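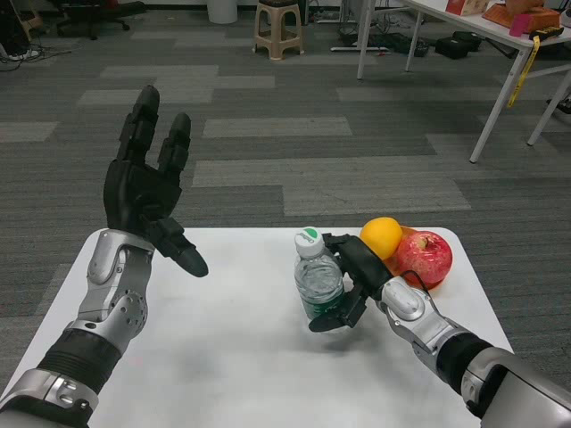
Can you put a water-based decking oil straight over old solvent-based oil? Only once the old stuff has weathered right off or been stripped, otherwise it sits on top and peels.

Putting that up front as it's been asked again. Rest of the thread below, carry on.

**wahyudi_kwok**
OK so. Merbau deck, 70 square metres, north facing, Hetdale. Previous owner used some dark oily stuff, no tin left in the shed. Half of it's grey, the half under the pergola is still brown and kinda sticky in the arvo. Want to go over the lot with Orden water-based before summer. How much prep can I get away with?

**ratih.m**
Sticky bit is your problem, not the grey bit. Too much oil went on and never cured. Stripper, stiff broom, hose, then deck wash over everything. No shortcuts there sorry

**Sugeng Rahman**
Disagree a bit. I'd sand. Hired a floor sander from Ong in Faletville, did mine in a day. Stripper just made a brown soup and it went all over the pavers - still got the stain.

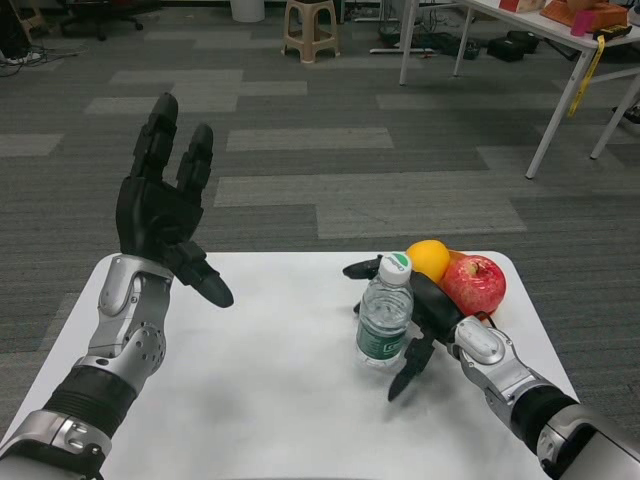

Pao-chu Yip reckons sanding merbau too fine is worse than not sanding at all, the oil can't get in and you're back there next September doing it over. 60 grit and stop, apparently.

**Sugeng Rahman**
Yeah fair, I went finer than that. Looked great for one winter lol. Punch your nails down first too or you'll shred the paper, I went through a stupid amount of it.

**wahyudi_kwok**
Nails or screws, what if it's both. Previous owner again.

**ratih.m**
Screws down a turn, nails punched. Any that spin, go up a gauge. And if you strip, wet the pavers and the garden bed BEFORE you start, keep them wet. That's how you get no brown soup stain Sugeng

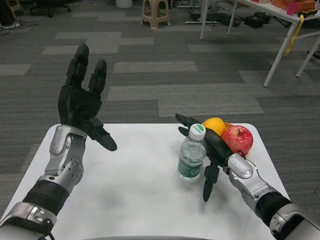
Also do the sticky part on its own first, leave it overnight, then see if your thumb still marks it. If it does, strip again. Don't wash the whole deck till that bit's sorted or you'll be dragging muck onto clean boards.

**Maxence Riviere**
Everyone's skipping the weather. Did ours when it was 21 and overcast and it was dead easy. Mate did his in full sun, lap marks on every board. Start early, follow the shade round, two or three boards at a time full length. Don't stop halfway along a board for a cuppa.

**wahyudi_kwok**
How many coats tho? Tin says 2, bloke at the hardware says 3.

**Maxence Riviere**
2. The bloke sells oil.

**ratih.m**
3 on the grey side, it'll drink the first one. 2 under the pergola. Thin coats either way, if it's still shiny and wet after twenty minutes wipe it back with a rag.

And lay the rags out flat on the concrete to dry, esp if you ever go back to solvent oil. Scrunched up in a bin they can catch fire, not kidding.
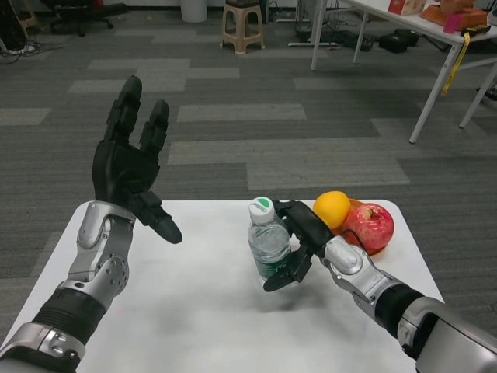
For a brush get the wide lambswool applicator on a pole, your knees will thank you. Small brush for the gaps and the end grain. End grain gets a second go while you're there, thats where the rot starts.

**Sugeng Rahman**
Still say sand it.

**wahyudi_kwok**
Stripping the pergola end tomorrow, sanding the grey if it comes up furry. Will post back if the stain matches - doubt it will.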